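Notebook - simulated kitchen tasks
8/14/22
Entry by Telmo Segura. Copies to Clodagh Rafferty and Bello Obi.

Purpose

Write down the working rules for the toaster oven task before we hand the scene over to Katalin Oláh's group. We have been running on habit for most of the summer. Bello and I found last week that we were scoring the same episode differently, which is a bad place to be with the evaluation set due. This entry is what we agreed on, plus what is still open. Daithí Gilmartin asked for it in plain words so that a new person can follow it without sitting next to one of us.

The project name for this is still Lunard. The scene files are in the Dadance folder. Please do not make a private copy and edit that.

Where we started

The old rule sheet from June had one line on success: "food is in the oven." That was fine while we only looked at final poses from far back. It does not say whether touching the rack counts, whether the arm has to be clear, or what to do if the item is sitting half on the rack and half on the door. Bello passed anything with a contact between food and rack. I was failing anything where the arm was still in close. Neither of us was wrong by the sheet.

We went through 86 stored episodes together and marked the ones where we disagreed. There were 7. All of them came down to one of two things: the item was at the very front of the rack, or the arm had not withdrawn when the episode ended.

I used a front-of-rack case to argue it out with Clodagh. The yellow-orange item is at the front of the rack with the door down, and the arm is right beside it. The brown one is still over in the round dish on the left. Under the June sheet this could be written down as a pass or a partial by two careful people looking at the same state.

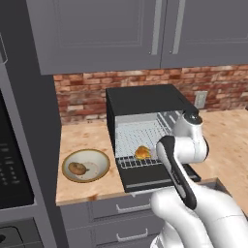 Rules as agreed

1. Door state first. Before scoring anything else, read the door joint value and write it down. An open door is a valid state for a loading task and an invalid one for a "load and close" task. Do not guess the task from the state. Read it from the episode header.

2. Support, then position. The item has to be resting on the rack with no contact to any robot link. After that, its center has to be behind the front edge of the rack. Both checks come from the simulator state. The render is for our eyes only and does not settle a score.

3. Arm clear. At the end of the episode no part of the arm may be inside the space the door sweeps through. This applies even when the task does not ask for the door to be closed. Clodagh wants this one strict. Her reason is that a policy trained to park in the door's path will do it on hardware too, and on hardware somebody has to replace the door.

4. Hold time. The state has to stay true through the whole settle period. If the item rolls off during settling it is a fail, and the note should say "settle" so we can pull those out later.

5. Partial credit. Only two values, "placed" and "placed and clear." We dropped the half marks. They were being used to record mood.

6. Other items. Anything that started in the dish and is not named in the header should still be in the dish at the end. If it has been knocked out, record it as a disturbance. It does not change the pass or fail.

Rules for the person at the controls (teleop demos)

- Start from the home pose every time. If you have to nudge the arm to get a better view, reset and start over.
- Do not drag items along the rack bars. Lift and set down. The bars are thin collision shapes and the contact gets noisy, and then the demo teaches the noise.
- Keep the upper links away from the handles on the wall cabinets. There is less room than you think once the elbow comes up.
- Do not rest on the open door. The hinge is modeled with a limit but no breaking load, so the sim will let you lean on it all day. Treat it as if it would fail.
- If the arm hides the item from the main view, switch to the second view before you release. Write "blind release" in the log if you did not.
- Stop after 38 episodes in one sitting. Daithí picked the number and I have no better one. Quality does drop off in my own logs past that point.

Logging

Every episode gets the scene version, the seed, the task string exactly as given, who was driving or which checkpoint was driving, and the result under rules 1 to 6. No blank fields. If you don't know, write "unknown." A blank has meant three different things in our sheets so far.

Seed 542 is reserved as the reference. It is never used in training and never used for tuning. Run it at the start of each session and compare the end state with the stored one. If they do not match, stop and tell Bello before collecting anything. This caught a solver setting that somebody had changed on the Emton machine, and it would have cost us a good part of the set otherwise.

Renders saved for talks or reports must carry the word "simulated" in the caption. Katalin asked for this and I agree with her. The brick and the wood grain look decent now, and people outside the group do ask which kitchen it is.

Rescoring

Bello rescored the disagreement cases from state only, with my marks hidden. I did the same with his hidden. We matched on all of them under the new rules. It is a small check and both of us had already talked about these cases, so it does not prove much. Katalin should score a fresh batch cold, with only this page to go by, and we compare after that.

Two of the cases I had passed in June are now fails under rule 3. I have left the old result in the sheet and added the new one in the next column. Please do not overwrite old scores, even the embarrassing ones.

Still open

- What counts as "the door's path" near the hinge. The swept volume from the script is a little fat at the back corners. Bello is going to trim it and post the change for review.
- Irregular food shapes. The center check works on round items. On lumpy ones the mesh center can sit behind the rack edge while a good part of the item hangs forward. Clodagh suggests checking the furthest point as well. I would like to see how many passes that costs us before we adopt it.
- Whether a bump against the oven body should be logged as a disturbance. I say yes above a force threshold. We have no threshold.
- The Ó Gríofa people want to use our scores next to theirs. Their sheet has no arm-clear rule. Until that is sorted out, do not put the two sets in one table.

To do

Telmo - move the June sheet to the archive folder and put a note on it pointing here.
Bello - trim the swept volume, rerun the reference seed, store the new end state with the old one kept beside it.
Clodagh - write the furthest-point check as an option, default off.
Katalin - cold scoring batch, no help from us.
Daithí - read this and mark any line that needed a second reading.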